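食卓のボトル、どこに置く?
Fluvel 生活デザイン演習 前期レポート
2019年4月27日

最初に決めていたテーマは「使いやすい食器棚」でした。ところが1月の予備調査で、友だちの家の棚を見せてもらう約束が次々と流れてしまい(みんな急に忙しくなるんですよね)、もっと身近なものにしよう!ということで、食卓の上のボトルに変えました。調味料とか飲み物とか、ごはんのときに出てきて、なんとなく真ん中あたりに立っている、あれです。

調べたかったことは二つあります。ひとつは、ほかの物が散らばった机の上で、ボトルは見つけやすいのかどうか。もうひとつは、見つけやすさを作っているのがキャップの色なのか、胴のラベルなのか、ということ。先生には「食事の机だけだときれいすぎるから、作業中の机でやりなさい」と言われて、なるほどと思いました。自分の机なんて、ノートとお椀がいつも一緒に並んでいます。

場所は Flesmont の休憩コーナーを使いました。黄緑色の背もたれのベンチ席で、机は明るい木の色です。机の上の物はきれいに並べ直さないことにして、器も紙もペンもタブレットも、そのまま使いました。
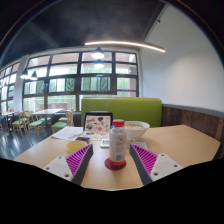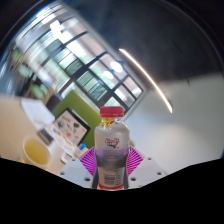
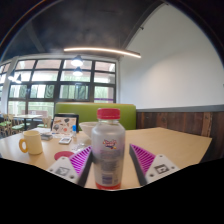
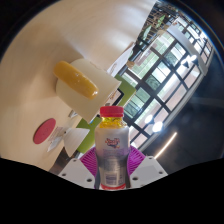 写真:Fluvel 生活デザイン演習 ボトル班/撮影場所:Flesmont

さて、結果です。まず強いのは、やっぱりキャップの赤でした。机が薄い木の色なので、赤いふたは本当によく目立ちます。さらに1枚目では、ボトルの足もとにも赤くて丸いコースターのような台があって、上と下の両方に赤が来ています。残りの3枚では、ボトルの底のほうをぐるっと赤い帯が回っていました。底のほうなんてふだん気にもしないのに、帯があるとそこまで目が行くんだなあと、ちょっと感心しました。

胴のほうは、2枚目から4枚目だと銀色や灰色っぽい淡い色で、上のほうに小さなロゴ、下のほうにバーコードらしい模様があります。近くで見るとけっこういろいろ印刷されているのに、離れるとほとんど白い筒です。1枚目なんて、後ろに白いお椀があって、左には白い紙もあって、白いものだらけ。もしキャップまで白だったら、かなり埋もれていたと思います。

予想とちがったのは黄色です。わたしは「赤の次に目立つのは黄色いマグだろう」と思っていたのに、3枚目を見直すと、本体が淡い黄色で、取っ手のほうが濃い色なんです。だから先に取っ手が見えてくる! 4枚目の細長いつやつやの黄色いもの(とうもろこしっぽい)は、赤いキャップのいいライバルでした。色だけならこちらが先に目に入るかもしれません。同じ4枚目では、ボトルの首の透明なところからも黄色が見えていて、これはスリーブで隠れていない部分のおまけみたいで好きです。

写真とは別に、授業の24人にアンケートもとりました。「食卓でボトルを探すとき、何を手がかりにしますか」という質問です。16人が「ふたの色」と答えてくれて、わたしの印象とだいたい合っていました。「いつも同じ場所に置くから探さない」という回答もあって、それはもう勝てません。置き場所の質問には「利き手の側」「真ん中」「決めていない」が入り混じっていて、うまくまとまりませんでした。選択肢の作り方が甘かったです。ここは反省。

比較のために、Vana という名前で自分のラベル案も作りました。胴の上のほうに太い色の帯を足して、ロゴを今までの案の倍くらいにしたものです。班の中では「にぎやかすぎる」「でも遠くからわかる」と意見が割れて、約11分も帯の太さだけで話していました。結局、帯は細くして、そのぶんキャップと色をそろえる案に落ち着いています。Van Wijk という別案(胴が全部透明)もあったのですが、中身の色で印象が変わりすぎるので、今回は見送りました。

足りなかったところも書いておきます。机の色が一種類しかないので、濃い茶色の机だと赤がどう見えるのかわかりません。照明も変えていません。それから、机が散らかっているといっても程度はいろいろで、そこを決めずに始めたのは失敗でした。後期は机の色を変えて、Vana の案を実物大で印刷して巻いてみるつもりです。糊で貼るか、筒にしてかぶせるかは、まだ迷っています。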